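Stokus Recording Arm

Home / Equipment / Tabletop arms / Stokus

The Stokus is a small tabletop arm for recording demonstrations. An operator moves a matching hand-held arm, the Stokus copies the movement, and the software saves joint positions and camera frames together as one episode. It is meant for groups who need a few hundred to a few thousand examples of a single task and would like to collect them in-house.

Supplied by Lekside from our workshop in Jastdale. Design by Lenni Koskela and Nobuhle Modise.

What you get
Follower arm, assembled and tested
Hand-held leader arm
Driver board and power converter board, fitted to the base plate
Power supply and USB lead
Botha recording software, one licence per pair of arms

Recording
Joint positions are logged at the same rate as the camera. Press the foot switch to start an episode and again to end it. Episodes can be marked good, bad or unsure while the operator is still at the bench, and bad ones are kept in a separate folder until you delete them. The standard licence stores up to 3000 episodes per project. Export is to plain folders of frames with one table of joint values per episode.

Our own reference set for pick-and-place was recorded by Sipho Rampersad and Riaan Maluleke over 6 sessions. It has 139 episodes and comes with the software, so you can check a training run before recording anything yourself.
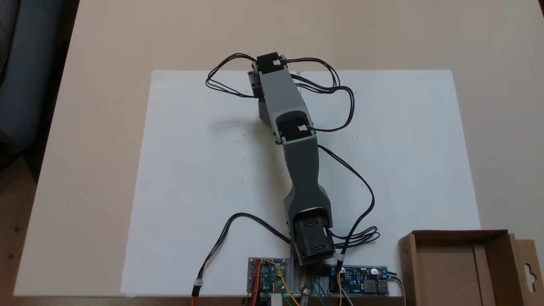 Setting up takes a morning if the bench is clear. Fix the base plate to the table edge, connect power, then run the homing routine with the arm stretched out in front of you. We work over a large white sheet, which gives the camera a plain background and can be replaced when it gets marked. Leave slack in the servo cables. The loops beside the base and the top servo should be wide enough for the joints to turn without pulling. The red light on the converter board should be on before you open the software.

Keep the background, lighting and camera position the same for a whole set. If one of them has to change, start a new set and give it a new name.

Spares
Servos, brackets and cable sets are sold singly. Please quote the number on your delivery note. Boards ordered before August were drilled to an older pattern and need the adapter plate.

Orders and questions: Sheena MacKinnon, Lekside sales desk
Page updated 6 March 2024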